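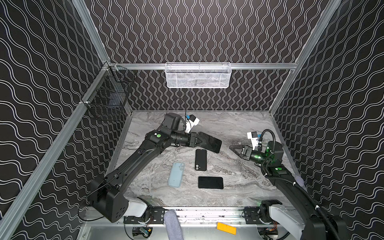

*Cell 2 at our shop, left arm holding one of the black phones*

**pomedora_bench** -- January 28, 2019
So we do trade-in phones, 114 on a normal shift, and management put in two of these cells from Kindetti. I used to sort and wipe at the bench. Now I babysit arms and fill in the reject sheet. Pay's the same. Anyone else go through this?

**cedo77**
Yep, since March. My wrists feel great and I'm bored out of my skull. We went from 11 people on the bench to a rotation where you barely talk to anyone.

**gluegun_ray**
Bored beats carpal tunnel. I did 100 phones a day by hand for years and I'd have hugged a robot.

**cedo77**
Easy to say when they didn't cut your overtime, ray.

**pomedora_bench**
Both fair! Overtime is what worries me too. The handling itself is fun to watch though, I'll give it that --
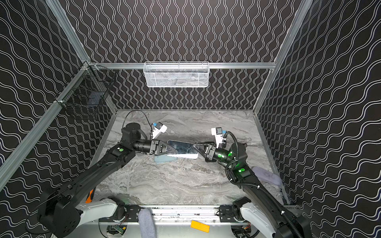 *Both grippers on one phone, light blue case on the marble under it*

**gluegun_ray**
Two arms for one phone lol. I'd have that on the tray and be reaching for the next.

**ismail_502**
Speed isn't why our place bought them. It was hand injuries and people quitting. Ask NOW who gets trained on recovery and setup, and get it in writing -- ours went to whoever was on first shift.

**pomedora_bench**
Ooh, good one. I'm second shift. Asking tomorrow.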